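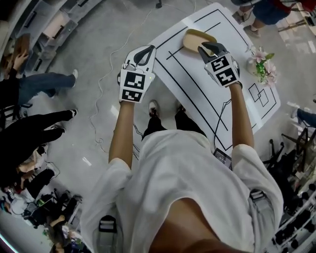
Abb. 3: Handgeführtes Greiferpaar im Einsatz, Sicht von oben. Beide Greifer mit Schwarz-Weiß-Markern auf der Vorderseite; der rechte am beigen Testobjekt.

4.2 Bedienung und Handhabung des Kits

Untersucht wurde das Greifer-Kit von Cladetti in der Ausführung für zwei Hände, Leihgerät, Laufzeit ab November. Geprüft: Einarbeitung, Ermüdung, Ausfälle der Markererkennung. Nicht geprüft: Übertragung auf den Arm, dazu Abschnitt 5.

Ablauf je Durchgang immer gleich. Person steht am Tisch, Objekt auf der weißen Platte mit den schwarzen Linien (Abb. 3), greifen, anheben, an anderer Stelle ablegen. Insgesamt 400 Durchgänge mit 18 Personen, die meisten ohne Vorerfahrung. Einweisung dauerte im Mittel 5 Minuten, das Handbuch veranschlagt deutlich mehr. Peltovdale als Vergleichssystem lag hier klar zurück, vor allem wegen der Kalibrierung, die nach jedem Akkuwechsel neu fällig wird.

Probleme: Marker. Sobald die Vorderseiten zu stark nach unten kippen, verliert die Software die Pose, meist beim Ablegen. Betroffen waren etwa 24 Durchgänge, fast alle mit flachen Objekten. Steilere Handhaltung hilft, geht aber aufs Handgelenk. Mehrere Teilnehmer klagten darüber schon nach kurzer Zeit. Zweiter Punkt Kabel: die Führung über die Arbeitsfläche ist unglücklich gelöst, eine Halterung am Unterarm wäre wünschenswert und laut Anbieter in Vorbereitung (P. Mridha, persönl. Mitteilung).

Weiche Objekte ließen sich gut fassen, Druckgefühl über den Griff besser als erwartet. Eine Kraftmessung fehlt im Kit allerdings ganz, wir können hier also nur die Eindrücke der Teilnehmer wiedergeben. Das Zusatzmodul von Gunoria soll das nachrüsten, war zum Zeitpunkt der Versuche aber nicht lieferbar.

Auswertung der Trajektorien mit Cairns, Standardeinstellungen, keine Glättung. Durchgänge mit Posenverlust wurden nicht verworfen sondern getrennt ausgwertet, siehe Tabelle 2.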